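Gekex Bench Picking Kit, No. 1207

Parts and plans for people who have come into a robot arm and now have to find it something to do. The kit was worked out in a shared workshop in Renton, where it still takes up more of the table than was agreed.

You supply the arm, the bins and the junk. We like toy blocks and a hairbrush, whose bristles will humble any grasp planner you care to download. Clamp the bins. A bin that wanders makes good code look stupid.
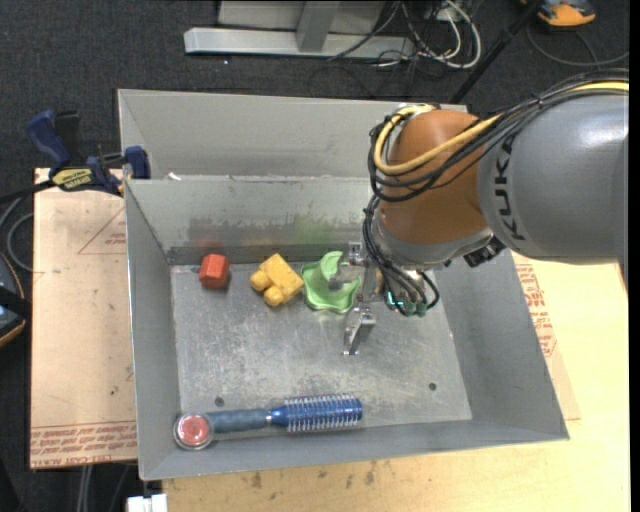

What you get

Guérin cable guides, 9
Osora two-finger gripper plate
Bar clamps, 2
Printed plans, with the corrections already penciled in

Before you order

Allow 30 minutes for fitting the plate and an evening for the cables. Leave slack at the wrist, then leave more. The arm and gripper are not included, and neither is the table. Adapter plates for older arms come back in stock in September.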